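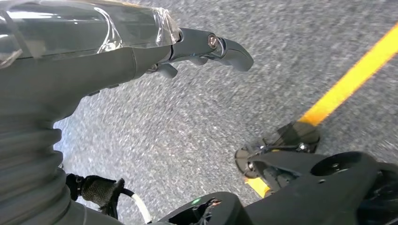
What's the Barkerell swap, exactly?

It's me, Silvia Štěpánek, matching people who have spare car panels and trim with people who are hunting for them. I started it in March after paying way too much for a guard. There are 112 members now, mostly old sedan and ute tragics (I say that with love!).

How do I list a part?

Email me the make, model, year and colour, plus your postcode. Tell me about any rust or old filler 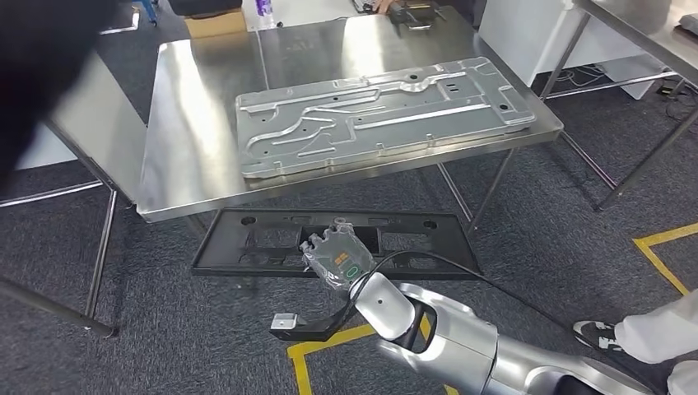
and be blunt about it – buyers forgive a dodgy corner, but they go right off you if it's a surprise. I'll put your listing up within 8 days.

What does it cost?

Nothing to join. Freight is between the two of you. My dearest so far was a bonnet from Hultutska that cost me $783 to get here, and yes, I'd do it again.

Can I list plastic bits?

Please do! Grilles, surrounds, lamp covers, the lot. Pop clips in a labelled bag and tape it to the part.

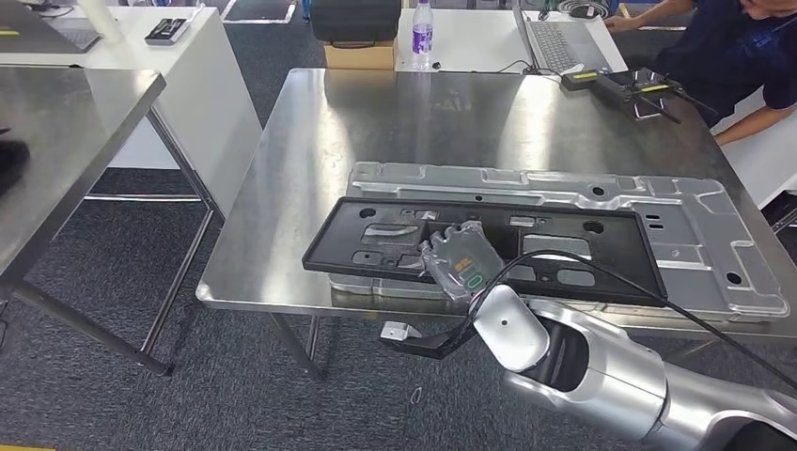

Black plastic frame resting on a silver metal panel.

What if it turns up cracked?

Take photos before you unwrap the rest, then ring the freight mob that day. I can't refund you, sorry, but I'll happily nag them on your behalf.
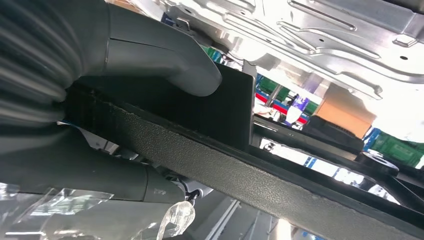
Do you ship to New Zealand?

Small trim only. Anything longer than a metre gets silly.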